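A Saturday at the Biscuit Works

Cuvcombe has one claim to fame, and for one weekend in October it lets the public in to look at it. The Okeke biscuit works sits at the bottom of Station Hill, and if the wind is right you can find it with your eyes shut. The wind was wrong, so I followed a family in matching cagoules.

Tickets were 2 pounds, which bought you a hairnet, a lanyard and the right to be told off by Áine Keane. She has run the ginger nut line for longer than she would say and took our group of 15 through the safety talk as if she expected to lose at least three of us. No rings, no watches, no chewing, no leaning. A man in front of me asked whether he could keep his beard. He was given a second hairnet for it and wore it with dignity for the rest of the morning.

The mixing floor

I had pictured big wooden spoons. What you get is a steel tub the size of a paddling pool and a noise like someone dragging a piano upstairs. Dough goes round. It goes round some more. Flour hangs in the air and settles on your shoes, and I was still finding it in my laces on Monday.

Pongsak Limsakul, who mixes, let the children smell the ginger straight from the sack. Two sneezed and one cried. He seemed to regard this as a normal sort of result.

The long way round to the ovens

Between mixing and baking there is a corridor, and we spent a good while in it while the group ahead dawdled over the cooling belts. The walls are painted a pale hospital grey, and that is all there is to say about them. There is a framed certificate from a county show, a noticeboard with a rota for the kettle, and plenty of electrical cabinets. I have now looked at those cabinets for longer than I have looked at most paintings. My daughter wanted to know if amber meant the biscuits were ready. I said probably.
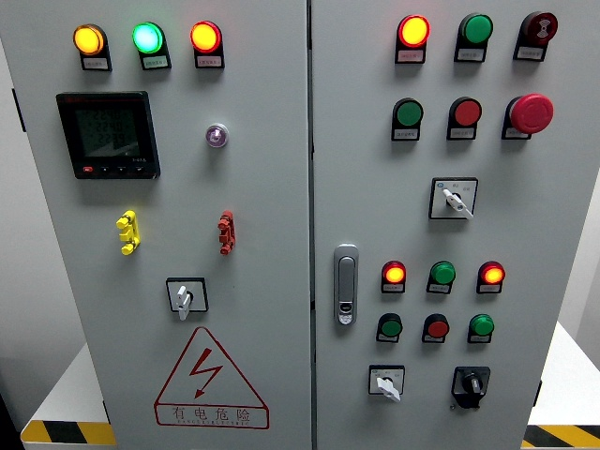 The ovens

Worth the wait. The oven is a tunnel, and the biscuits ride through it on a belt, pale at one end and brown at the other, looking like commuters back from a fortnight in Spain. You stand at the brown end. It is very warm, and everybody suddenly goes quiet and polite in the hope of being handed something.

We were handed something. A ginger nut fresh off the line is soft, a fact which upset the beard man, who had come for the snap. Áine told him the snap comes with cooling and he could have his snap at the shop like everyone else.

The shop, and getting home

The shop sells broken biscuits by the bag, and the queue reached the bicycle racks. I bought two bags of broken and one of whole, and by the time we got to the car there was no telling which was which.

Parking is in the field off Jidside Lane. Bring boots. The next tours are in spring, first one at ten in the morning, and you book by ringing the works office and letting it ring.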